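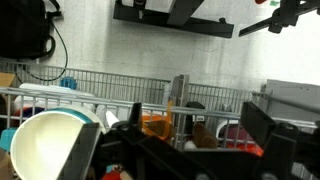
What belongs in a mixed storage basket in a shared household area? Items that are used often, that differ in size, and that have no fixed shelf of their own.

Speaker notes: Alina Sandu, Dobre Residence Services
Session title: Open Baskets in Shared Storage
Audience: residence managers and housekeeping supervisors

Opening
Welcome the participants and thank the Prornberg office for providing the room. Handouts are at the door. Questions are taken at the end of each part.

Part 1. Why the topic was chosen
Dobre revised its storage guidance in May. Closed cabinets were covered in full, while open wire baskets received a single paragraph. Managers at Kumex and Prornberg asked for more detail, and the present session responds to that request.

Part 2. The crowded basket
Refer to the opening slide. A large white bowl with a teal rim shares the space with a wire basket full of assorted household objects. A white rectangular container sits behind the front rail, and a translucent orange object stands upright farther right. Allow the audience a moment to look before continuing.

Ask: which of these would a resident find first? Take two or three replies. Expect disagreement about the bowl.

Part 3. Working rules
Large open dishes are stored on a shelf at waist height. A bowl placed on its side takes up room that several small items could use.
Small items go into a lidded box before they go into the basket. Thin objects slip between rods.
Upright items stand at the back.
Cardboard boxes are flattened or removed at the weekly check.
Cables are kept clear of the racks.
No basket is filled above its top rail.

Pause here. Supervisors from Kumex may wish to comment on the lidded boxes, which they adopted before the other sites.

Part 4. Labels and checks
Each section carries one label, printed in large type. The Skaker label sheet has been approved for all sites and may be ordered through the usual form. Checks take place at 11 in the morning and are entered in the housekeeping log. Items unclaimed after 4 weeks move to the central store.

Part 5. Discussion
Divide the room into pairs. Each pair drafts a section plan for one basket at its own site. Collect the drafts and return them with written comments.

Closing
Remind participants to sign the attendance sheet and to leave their site contact details with the Dobre desk.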